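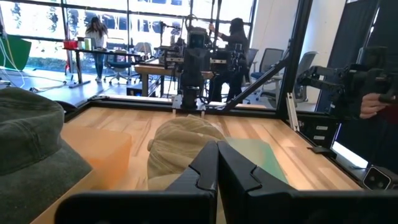
Small Ways to Slow Down the Week at Home

I started keeping a kitchen notebook in May, mostly because I couldn't remember what we'd done with April! It's a plain spiral one that lives next to the bread box, and it now has 274 lines in it. Some of them are only a few words long ("first peas," "Dad called, good mood") and I love every one of them. If your days run together the way mine do, try a couple of these and see what sticks.

Write one line while the kettle boils

Keep the pen tied to the notebook with a piece of kitchen string. Ours walked away twice before I did that. One line is plenty, and if you miss a day, leave it blank and carry on. Filling in five days from memory on a tired evening is how I quit the last time.

Pick one chore to do slowly

Mine is the dishes. No radio, no phone on the windowsill, hot water and a good brush. My neighbor Ha-neul Joo does the same thing with ironing, and she gets through one basket in the time it takes me to complain about mine. She puts a damp cloth over the linen shirts first (try it, the creases just melt!).

Put the good plates on the low shelf

We had a lovely set from my aunt that came out maybe twice a year. I moved it down to where the everyday bowls used to be, and now we eat toast off it. One plate has chipped so far. I sanded the rough spot with very fine paper, and it's a saucer for the basil pot now.

Set a closing time for the house

At nine the counters get wiped, the coffee gets measured out for morning, and after that no new jobs get started. Anything I think of goes on a sticky note on the fridge. Half of those notes look silly by breakfast, so into the bin they go!

Give old photos a regular night

Once a month we pull out one envelope of prints, only one, and write names on the backs in soft pencil. Ballpoint can press through and smears on glossy paper. We have more than 200 still to label and I'm in no hurry at all, since the stories are the best part.

Next time I'll share how I sort recipe cards, including the ones in my grandmother's handwriting that I can barely read.

Inès Sabatier
July 19, 2026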